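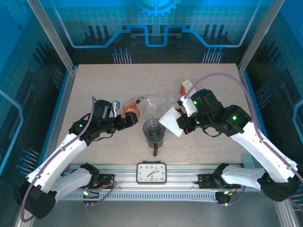
Section 9: Setting up your Telldale countertop water filter

Good news first – this is a quick job, and the water tastes great from the very first glass! You need a clear spot near the sink, a dry towel and your own two hands. Leave the wrench in the drawer.

Before you start

Check that your faucet has a removable aerator (the little screen at the tip). Pull-out spray faucets won't take the Telldale diverter. If yours has an outside thread, use the Judon adapter ring, part 142, packed in the small bag with the washers.

Fitting the diverter

1. Turn off the faucet and put the plug in the drain. Those washers love to escape!
2. Unscrew the aerator by hand. If it sticks, wrap a rubber band around it and try again.
3. Press the flat washer into the top of the diverter until it lies level.
4. Screw the diverter on, finger tight.
5. Push both hoses onto the diverter. Each one goes in farther than you'd expect, so keep pushing until you feel the second click.

CAUTION: Cold water only. Hot water will ruin the cartridge.

Putting in the cartridge

6. Twist off the housing lid and peel the blue seal from cartridge 825.
7. Lower it in with the arrow pointing up, then close the lid until the two marks line up.
8. Open the cold tap slowly, pull the diverter knob and let the water run for 9 minutes. Gray water at first is just loose carbon – your houseplants will happily drink it.

NOTE: A drip at the diverter nearly always means a tilted washer. Go back to step 3.

Owners of the older Van Dusen housing need cartridge 3904 instead. Bukwood stocks both sizes, along with spare washers.

Guide revised 29/03/2024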